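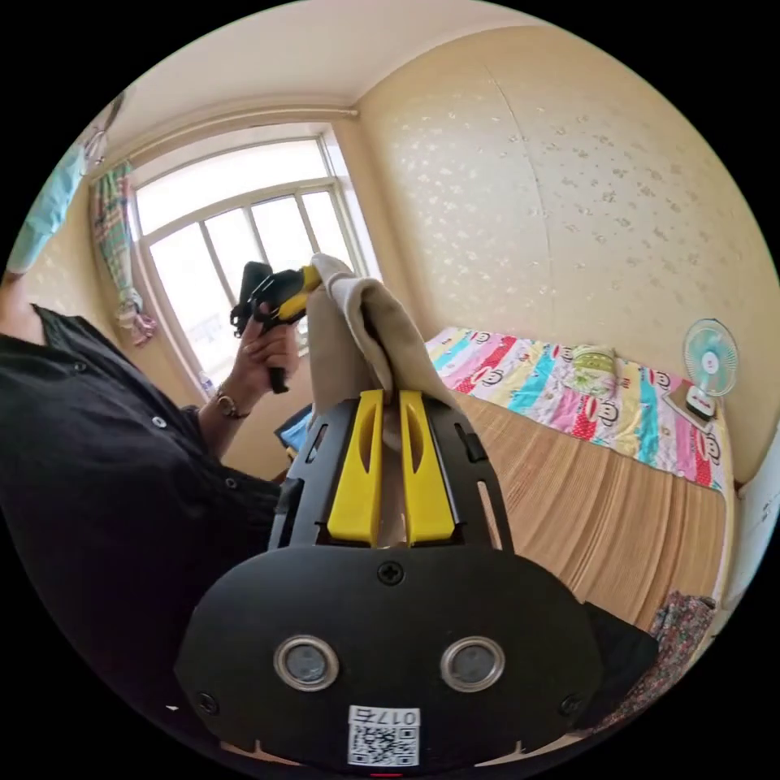 Udier: linen and cloth handling recordings

README, third release

Hello, and thanks for downloading Udier. This file covers what is in the folder, how the recordings came to be made, and a fair bit about the people whose work is in them. If you only want the file layout, skip to the middle, but we would be glad if you came back for the rest at some point.

What it is

Udier is a set of 3724 short recordings of people picking up, holding, shaking out and folding household cloth with hand-held grippers. They were made by the room and laundry staff of Kvaran, a company that looks after worker lodgings and small guest houses in and near Flendosari. Kvaran is bringing in a folding machine called the Skilitz for its back-of-house laundry, and the recordings are what the machine's arms learn from.

Who made the recordings

Everyone holding a gripper in Udier already did this work for a living. Most have been making beds and folding sheets for years, and it shows - there are ways of finding a corner in a heap of cloth that none of us on the technical side would have come up with. Recording was paid at the usual hourly rate plus a small extra, and it took the place of room work on the roster, so it was never piled on top of a full shift. Anyone could stop a recording or ask for one to be deleted, both then and later, and a few people have done so. We took those files out and haven't asked why.

Where

We recorded in lived-in rooms as well as in the laundry. The first batch was made entirely on a clean bench under good lights, and the arms that learned from it were hopeless as soon as a patterned bedspread or a bright window came into view. So we moved into ordinary bedrooms, with the curtains, bedding, fans and bags left where they were. Expect strong daylight and very busy backgrounds.

What is in the folder

clips: the recordings, sorted by the type of cloth
notes: a short text file for each session, written by the person who did the folding
grip: finger opening over time, one file per clip
withdrawn.txt: the numbers of removed clips, so that you can clear them from older copies

The view is from a wide-angle camera carried on the gripper. It comes out as a circle with black around it, and straight things such as door frames and curtain rods bend towards the edge. We haven't flattened it. The gripper body and the yellow fingers stay in view along the bottom, and the other gripper often turns up as well when both hands are on the same piece.

The units carry a sticker with a QR code and a number. Where you see 左 after the number, it means left. Please go by the session notes if you need to match up hands, as units were sometimes swapped over when a battery ran down.

The notes are well worth reading, by the way. Some are a single line ("fitted sheet, awful elastic") and some run to a page. We have fixed the spelling only where it changed the meaning.

What changes at work

The Skilitz will take over the flat folding of towels and pillowcases in the laundry. It won't be going into bedrooms, where stripping and making beds stays with the staff. Management has agreed in writing that hours won't be cut for 2 years from the day the machine starts, and that anyone moved off the folding table gets first pick of the new jobs, such as sorting, mending and minding the machine itself. We know that 2 years is a limited promise, and the staff told us so at the very first meeting.

Folding was also the sitting-down job, or at least the standing-still job, and people with sore knees or bad backs tended to be put on it. Taking it away could leave them with the heavier work. After that came up, 6 of the laundry staff rewrote the roster with the manager, and mending is now kept for those who need an easier day. It was also the place where people had a chat. The big table is staying for hand work, and the machine is going by the far wall.

Staff can stop the Skilitz at any time without asking, and its fold count is kept for the machine alone. No speed target for a person may be drawn from it, or from Udier.

Please don't

Use the clips to rate or time the people in them, try to work out who they are, or match the rooms to an address. Faces are blurred where they appear, but clothing, hands and watches are left as they were, so do be considerate with stills.

Known gaps

Wet cloth is barely covered. Wool blankets are missing altogether. Left-handed folders make up a small share of the sessions. About 300 clips have a grip file that starts late, and these are marked in the notes with the word "lag".

Changes since the second release

Added bedroom sessions recorded up to June. Renamed "rags" to "cleaning cloths" at the request of the people who fold them. Corrected the hand labels in the pillowcase folder.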